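Good news for home coffee fans: Vachon has put its small Stosier espresso machine back on sale, and the first batch of 3,000 is shipping now!

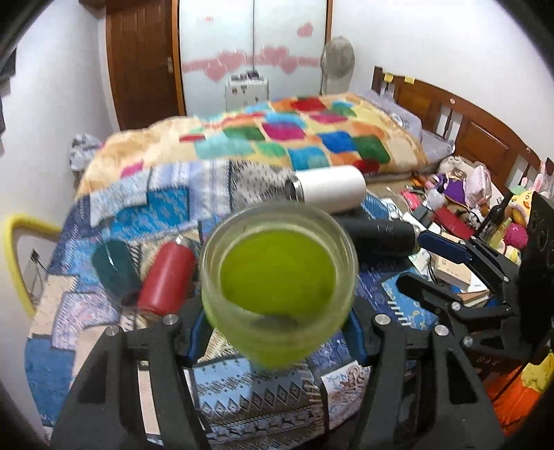

Kitchen & Coffee

Aug 4, 2020

The Stosier sold out in June, and readers have been asking about it ever since. The new version heats up faster, takes 2 cups at a time and finally has a drip tray you can lift out with one hand (hooray). The tank holds 80 ounces, so there's far less refilling on busy mornings.

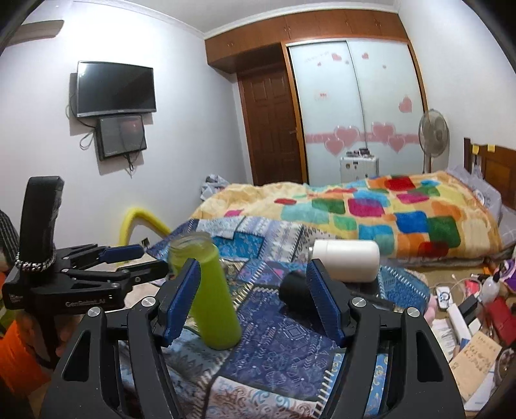

It also comes in a deep red that looks great on a counter. Kiron, the kitchen store in Corkomari, has 103 of them set aside for local pickup, with a free bag of house beans for each buyer. We can't wait to pull our first shot.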